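Enden balcony drying rail

The Enden is a white overhead rail for balconies with little floor space. Holes along its length take hanger hooks, so clothes stay spaced apart and do not slide together when the wind gets up. It comes in one length, 78 cm, and fixes to the ceiling with two brackets.
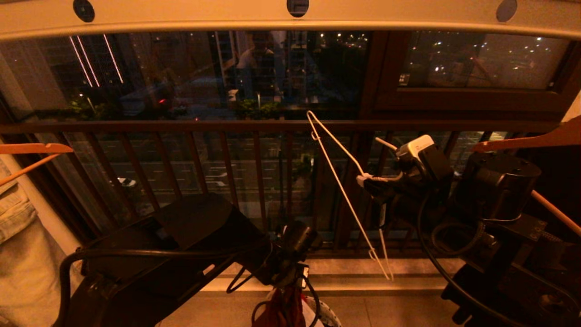 Balcony with railing and tiled floor, evening.

Most shirts can go straight on an ordinary hanger. Shorts and trousers with an elastic waist need a little more care. Put the hanger inside the waistband and spread the gathers out to both ends, so that air can get into the folds.

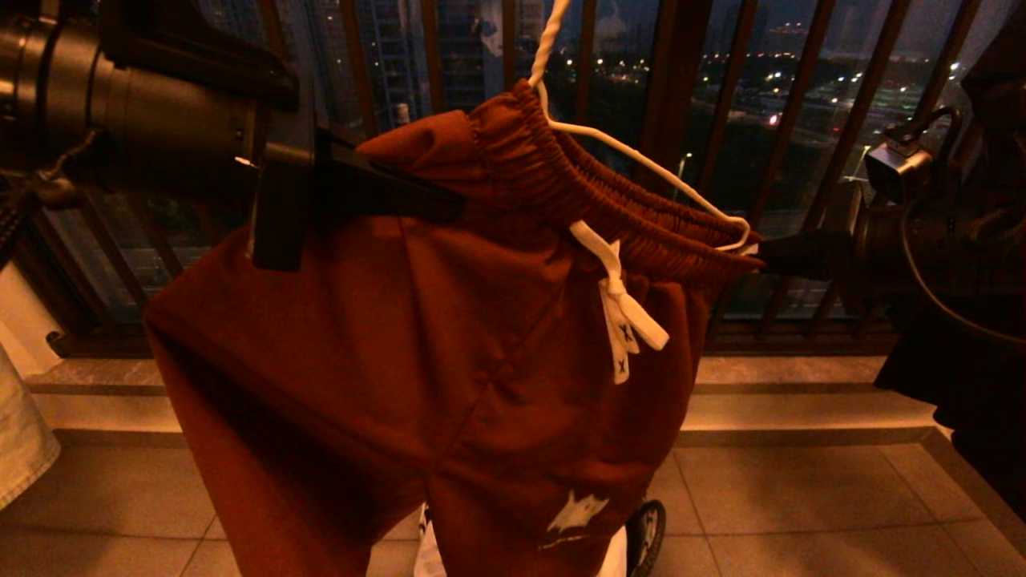

Leave the drawstring tied in a loose knot – it is a nuisance to thread back if one end slips inside. Heavy cotton takes longer to dry than thin sports fabric, and should be turned once.

The rail can be wiped with a damp cloth. Do not use bleach on the brackets. Hangers are sold separately, and both wire and plastic ones will fit.

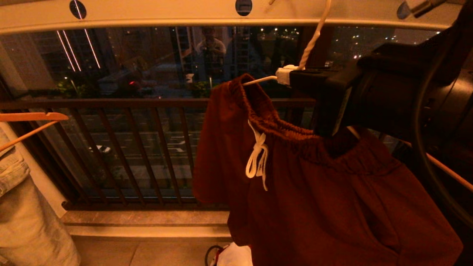 Fitting and delivery

Screws and wall plugs are in the box. Allow some 76 cm of clear height below the rail for shorts, more for long trousers. For spare brackets, write to Mitsuko Minami at Santoso.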